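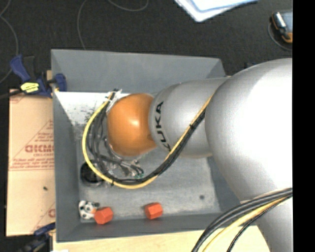 니븐 어린이과학관 생활궁금증팀

5초 안에 주우면 먹어도 될까? 일단 의심해 보자

과자를 바닥에 떨어뜨렸어요. 그때 옆에서 누가 외칩니다. "5초 안 지났어! 먹어도 돼!"
많이 들어 본 말이지요? 어떤 집에서는 3초라고 하고, 어떤 집에서는 10초라고 해요. 벌써 좀 수상하지 않나요? 진짜 규칙이라면 왜 집집마다 시간이 다를까요?

세균한테 시계가 있을까?
5초 규칙이 맞으려면 세균이 과자를 보고도 5초 동안 얌전히 기다려 줘야 해요. 하지만 세균은 기다리지 않아요. 사실 과자 쪽으로 뛰어오지도 않지요. 과자가 바닥에 닿으면 바닥에 있던 세균이 그냥 묻는 거예요. 손에 물감이 묻은 채로 종이를 만졌다고 생각해 보세요. 종이에 물감이 묻는 데 5초나 걸리나요?
과학자들이 여러 음식을 여러 바닥에 떨어뜨려 본 적이 있어요. 1초도 안 되는 사이에 세균이 옮겨 간 경우도 있었답니다.

그럼 시간은 아무 상관이 없을까?
그렇게 말하는 것도 조금 지나쳐요. 오래 놓아두면 세균이 더 많이 옮겨 가는 경우가 많거든요. 그러니까 "빨리 주울수록 덜 묻는다"까지는 꽤 그럴듯해요. "빨리 주우면 하나도 안 묻는다"가 틀린 말이지요. 두 문장은 비슷해 보여도 뜻이 많이 달라요.
시간보다 더 따져 볼 것도 있어요. 먼저 음식이 얼마나 축축한지예요. 수박처럼 물기가 많은 음식에는 세균이 잘 옮겨 가요. 마른 젤리에는 덜 옮겨 가고요. 바닥이 무엇인지도 중요해요. 카펫이 타일보다 더러울 것 같지만, 실험에서는 카펫에서 음식으로 옮겨 간 세균이 오히려 적었어요. 카펫은 올록볼록해서 음식과 닿는 부분이 적기 때문이라고 해요. 그렇다고 카펫에 떨어진 음식은 괜찮다는 뜻은 아니에요. 먼지와 머리카락은 어떡하려고요?

"나는 먹었는데 안 아팠어!"
카안 사라치 어린이가 과학관 질문함에 이런 쪽지를 넣었어요. "저는 떨어진 빵을 2번 먹었는데 멀쩡했어요. 그럼 5초 규칙이 맞는 거 아닌가요?"
좋은 질문이지만 우리는 고개를 갸웃했어요. 세균이 묻었다고 꼭 병에 걸리는 건 아니에요. 사람을 아프게 하지 않는 세균도 많고, 우리 몸도 세균과 잘 싸우니까요. 안 아팠던 까닭이 빨리 주웠기 때문인지, 마침 해로운 세균이 없었기 때문인지는 빵을 먹은 것만으로는 알 수 없어요. 10초 뒤에 주운 빵을 먹었어도 멀쩡했을지 모르잖아요.

눈으로 보면 알 수 있을까?
바닥이 반짝반짝하다고 세균이 없는 건 아니에요. 세균은 너무 작아서 맨눈에는 안 보여요. 후 하고 불어도 소용없어요. 큰 먼지는 날아가겠지만 세균은 대부분 그대로 붙어 있고, 입속에 있던 침까지 튈 수 있거든요.

떨어진 음식은 어떻게 할까?
과일이라면 흐르는 물에 깨끗이 씻으면 세균을 많이 줄일 수 있어요. 껍질을 벗겨 먹는 과일은 씻은 다음에 벗기세요. 씻을 수 없는 빵이나 과자는 아깝지만 버리는 편이 나아요. 날고기나 날달걀이 닿았던 자리, 화장실 바닥, 동물이 다니는 길에 떨어졌다면 고민할 것도 없이 버려야 해요.

생각해 보기
친구가 "카펫에서는 5초, 타일에서는 3초야"라고 말한다면 무엇을 물어보고 싶나요? 누가 재 봤는지, 어떤 음식으로 했는지, 몇 번이나 해 봤는지 물어보세요. 이 글에 나온 이야기도 마찬가지예요. 도서관에서 다른 책도 찾아서 비교해 보세요.

글: 귈 알튼타쉬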